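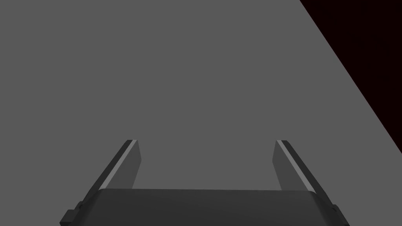
They told us the arm would take over the lifting and leave us the interesting part, and for the first month the interesting part was standing next to it. So said one packer at the Baltness depot when she was asked what had changed, and her remark is a fair place to start this week.

Handout 4: Automation and the shape of a job

The case is Kallier, a firm that packs spare parts for garages. Its Baltness site employs 242 people. Last June it put in two gripper arms on the returns line, where parts come back, are checked and go into trays. Before the arms went in, the work was planned on a simulator, and the packers were shown it on a screen in the canteen.

Points to take from the reading

1. Tasks move before jobs do. None of the packers lost their post in the first year. What went was the picking up and setting down. What stayed was checking for damage, reading handwritten labels and deciding what to do with a part that had no label at all. New work came in too: clearing stoppages, resetting the line, and filling in a fault sheet for every stop.

2. The simulator leaves things out. A plain surface and two parallel fingers will show you reach and clearance. They won't show you a torn box or a greasy bag. The fault sheets from the first three months list 403 stops, and almost 60 per cent of them were put down to packaging. The packers had raised this at the canteen meeting - it is in the minutes - but the planning had been finished by then.

3. Pace. Under the old system a packer could work fast for an hour and then ease off. The arm keeps one speed. Several people said their backs were better and their evenings were worse, as they went home tired from watching.

4. Pay and grading. Resetting the line was treated as part of the packer's grade. At Pawlak, which runs a similar line in Zulport, it is a separate grade with its own training. Compare the two agreements in the reader and note who is allowed to stop the arm under each.

For the seminar

Bring a list of the tasks in a job you have done yourself. Mark the ones a gripper could do, then the ones that would be created by having it there. Be ready to say who would do those and whether they would be paid for it.

Reading: chapter 5 of the course reader, and the Kallier fault sheets (copies in the department office, please return them).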